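Molline co-carry logs, fault subset
README, revised Oct 31, 2019

This folder holds the co-carry runs in which the robot kept pulling or pushing on a shared load after its human partner had changed what they were doing. The load is a small table, gripped by the person on one side and by the humanoid on the other. Clean runs are in the parent folder and are not repeated here.

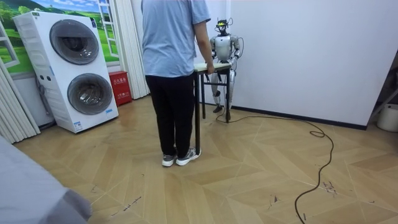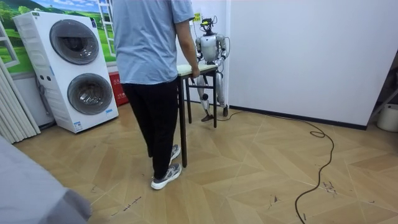
Tomás Cullinane asks that the word "dropped" come out of the older notes, because in the fault covered here the table never left the robot's hands. He is right, and the label is now "late_release". If you have scripts that filter on the old label, update them.

What went wrong

The wrist force readings and the arm controller run on separate clocks. After the February update to the Tully controller, the two clocks could drift apart during a long session. When the drift passed 40 ms, the controller treated each new force reading as stale and held the last good one. To the robot, the partner still appeared to be pulling with the same force as before, so it went on leaning into the table. The partner felt this as a steady shove through the tabletop.

The watchdog should have caught it. It checked that readings were arriving and did not check whether they were being used. In the worst run the arms stayed stiff for 3 seconds after the stop command.

There were no injuries. One partner stepped back sharply and let go, and the table tipped toward the robot.

Contents

runs/ has one directory per run, with joint positions, wrist force, controller state and both clocks.
video/ has the fixed-camera recordings.
labels.csv gives the fault onset and end for each run, in controller time.
notes/ has the operator's comments, lightly edited for spelling.

Force is in newtons and is not filtered. Joint positions are in radians.

Known problems

Onset times were marked by hand by Éabha Duggan and a second reader. Where the 2 of them disagreed by more than 30 ms, both values are kept and the "agreed" column is set to 0.

Controller time and video time are not aligned. Use the offset in each run's meta file.

Gripper current was not recorded in the Borden runs. The column is there but blank.

Status of the fix

The controller now stops holding old readings and goes limp at the elbows when the clocks disagree. The watchdog compares both clocks on every cycle. Runs made after the change are in the Mavby folder. Do not mix them with these when fitting a detector, as the force signal looks different around a stop.

Before replaying any of these commands on hardware, take the load out of the hands and keep people out of arm's reach.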